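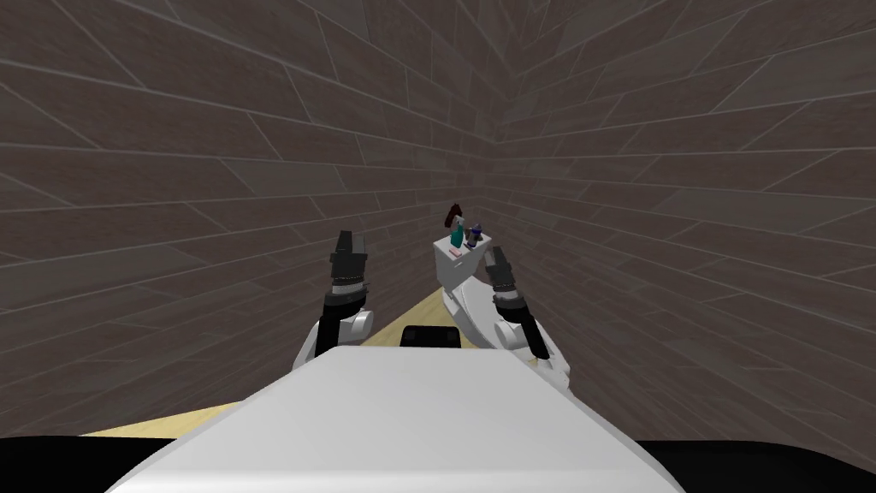

# Recording demonstrations in the simulated corridor task

Sengar Institute, Robot Learning Group. Maintained by Jitendra Saxena. Last revised in April.

This page sets out how demonstrations are to be recorded for the corridor task in Clurkach, the group's simulation environment. It applies to all staff and students who contribute to the Prorkovano collection. Operators who have not yet recorded in Clurkach should read the whole page before their first session. Those who have recorded the table-top tasks will find sections 1 and 2 familiar and may begin at section 3.

The view at the head of this page is the operator's view in the corridor layout. The two grippers are raised on either side of the torso, and the white cabinet with its small group of objects stands at the far end.

## 1. Before you begin

You will need:

- an operator account on the Gridurska recording server;
- the current release of Clurkach, installed on a workstation in the teleoperation room;
- a pair of hand controllers, charged;
- the session sheet for the day, which lists the instructions to be recorded.

Book the workstation for the full session. A session consists of 30 accepted episodes, and a half-finished session causes difficulties later when the data are divided into training and test sets. If you must stop early, tell the collection lead and note the last accepted episode on the sheet.

Do not change the physics settings, the field of view or the control rate. These are fixed for the whole collection. If the simulator reports a version different from the one on the session sheet, stop and update it.

## 2. Starting a session

1. Log in to the recording server and open the Prorkovano project.
2. Select **Corridor** from the layout list, then select the variant given on your sheet.
3. Enter your operator code. Names must not be used in any field.
4. Put the controllers on the marked rests and press **Calibrate**. Both arms should move to the start pose.
5. Move each controller slowly through its range. The matching gripper should follow with no visible delay. Open and close each gripper once.
6. Press **Reset layout**.

If an arm jumps or lags during step 5, calibrate again. Should the fault remain after a second attempt, change to another workstation and report the first.

## 3. Checking the layout

Each reset places the robot and the objects afresh within set limits. Before recording, confirm the following.

- The cabinet is in view and its top can be seen between the arms. The lower part may be hidden by an arm shell; this is acceptable.
- The object named in the instruction is standing or lying on the cabinet top, and enough of it is visible for you to identify it. In the layout shown, both the teal-green bottle and the small bottle with the purple-blue cap meet this requirement.
- Neither gripper is touching a wall. The right gripper will often appear close to the right-hand wall at the start, as it does in the view above. Closeness is permitted, contact is not.

Objects in the corridor layout look small from the start position. Do not zoom in to check them. The learning system receives the same view as the operator, and an episode recorded with help it will not have is of little use to it. If you cannot tell which object is meant, press **Skip** and enter the reason as "target unclear".

## 4. Recording an episode

Read the instruction in full before pressing **Record**. Instructions are short and name one object, for instance "pick up the green bottle".

1. Press **Record** and hold still until the indicator turns solid.
2. Drive forward along the corridor. Keep to the middle and correct your line early, using small movements.
3. Keep both arms in the raised pose while driving. Lowering them on the way hides the cabinet and leads to late corrections.
4. Stop short of the cabinet, at a distance from which the chosen arm can reach without being fully stretched.
5. Choose the arm nearer to the object. Where the two are equally placed, use the right arm.
6. Bring the gripper level with the object, open it, and move forward. Approach from the side that disturbs the neighbouring objects least.
7. Close the gripper. Wait until the contact marker shows, then lift straight up until the object is clear of everything around it.
8. Hold the object still until the tone sounds. Press **Stop**.

Work at an even pace. Long pauses in the middle of a movement are learned along with the movement itself. If you need time to think, take it before the recording starts.

An episode in this layout must not exceed 200 seconds. The recorder closes at that limit and marks the episode as incomplete.

### Objects placed close together

The corridor layout groups its objects closely. Where a taller item stands behind the target, as the dark red item does in relation to the teal-green bottle, come in low and from the front, and do not lift until the grip is secure. For a flat item near the front edge of the cabinet, such as the small pink object, bring the gripper down from above and keep its body clear of the bottles.

A neighbouring object may be nudged. It may not be knocked over or pushed from the cabinet.

## 5. Accepting, rejecting and keeping failures

After each episode the recorder asks for a label. Choose one only.

| Label | Use when |
|---|---|
| Accept | The named object was lifted and held until the tone, and nothing fell. |
| Recovered | The first grasp failed, but a second within the same episode succeeded. |
| Failed | The object was not lifted, or another object fell. |
| Void | The fault lay in the simulator, the network or the controllers. |

Recovered episodes count towards the session total and are particularly welcome. Do not stage them. A deliberate miss looks different from a true one, and reviewers will remove it.

Failed episodes are kept in a separate part of the collection. Please do not delete them. Void episodes are removed automatically overnight.

## 6. Writing the note

Every accepted or recovered episode requires one line of text. State which arm was used and which object was lifted, in plain words. "Right arm, small bottle with purple-blue cap" is sufficient. Use the object names printed on the session sheet, even where you would describe the item differently.

Leave out remarks on your own performance. Remarks on the layout belong in the session notes field.

## 7. Variants

The corridor task has 18 variants, which differ in wall texture, cabinet position and the choice of objects. Variants 1 to 13 are open to all operators. The remainder are reserved for testing and must not be recorded, opened for practice or shown in presentations without written approval from the collection lead.

## 8. Ending a session

1. Check that the episode count on screen agrees with your sheet.
2. Press **Upload** and wait for the confirmation.
3. Return the controllers to the charging shelf.
4. Sign the sheet with your operator code and place it in the tray by the door.

Uploads begun after 18:00 are held in a queue until the following morning. You may log out once the word "queued" is displayed.

Requests for changes to this page should be sent to Jitendra Saxena, with the section number in the subject line.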